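Speaker notes -- "After the Headline", Katene public library series
Running time 46 minutes if I don't get chatty. Water on the left. Slides advance with the big button, not the small one.

## Opening

- Thank Huia Stubbs for the introduction, whatever she ends up saying.
- Ask who here read about the Kesham bombing before breakfast the day it happened. Wait. Let hands go up.
- Then ask who read the correction. Wait longer.

What I want to talk about tonight is the gap between an attack and the first confident explanation of it. At Kesham that gap was two hours. The police hadn't cleared the market. The hospital hadn't finished its list of names. A columnist at the *Vuron Courier* had already worked out whose fault it was, and by happy coincidence it was the same people whose fault it had been in March.

(Pause. If they laugh, fine. If they don't, carry on as though it wasn't a joke.)

## The quote that travelled

Put up the headline: "THEY INVITED THIS, SAYS MINISTER."

The minister's office released the full transcript that evening. What she said was: "There will be people who say they invited this. I find that contemptible." Lose one sentence and trim the front off another, and you have a front page.

I went through the comments under that story. All 3757 of them, which is a fair indication of how my winter went. Of those, 115 mentioned the transcript. Most of the 115 were being told to shut up.

- Don't do the voices. Trudy says the voices make it sound as though I'm enjoying myself.
- Read the one from the retired schoolteacher in full, slowly.
- Skip the one with the poem.

The paper did amend the story. It put a line in italics at the foot of the online version, beneath the ads for funeral cover. I've organised my feelings about that placement into a separate talk, available on request.
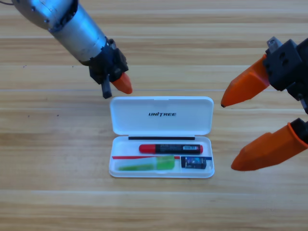

## Who gets asked to condemn it

This is the section where people fold their arms. Keep the pace down.

After Kesham, the mosque in Gevby received calls from four newsrooms before lunch, all wanting a condemnation. Gevby is a day's drive from Kesham. The man who picked up the phone was there to fix the hot water. He condemned it anyway, and he's quoted in one story as a community leader.

Be clear here that I have no quarrel with anybody condemning a massacre. My quarrel is with the roll call -- the idea that some neighbours are presumed decent and others have to ring in. I've never been phoned after an attack by somebody with my surname and my religion, and there have been a few.

Also be fair. There are hard arguments to be had over doctrine, recruitment and who funds what, and the people who want to have them aren't all cranks. Trudy Hapeta's chapter on the Vuron trials is the best thing I've read on it and she gives comfort to neither side. Hold up the book. She'll be at the back pretending to look for her glasses.

## Free speech, and the fellow who brings it up

- He'll be in the third row. He has been in the third row at every venue so far.
- His question will be a statement. Thank him for the question.

My answer, if I can remember it in this order: yes, the columnist had every right to publish. I'd sign the petition defending him. I also have a right to say it was lazy, cruel and wrong on the dates, and that isn't censorship, it's a review.

If he says "so you'd ban it", say "no" and drink some water.

## Winding up

Go back to the schoolteacher's comment. She wrote that she'd taught two of the dead and would everyone please wait until the funerals. Her comment got a single reply, a link to the column.

Leave that on the screen. Don't add anything.

Questions until 8.30, then Huia needs the chairs stacked.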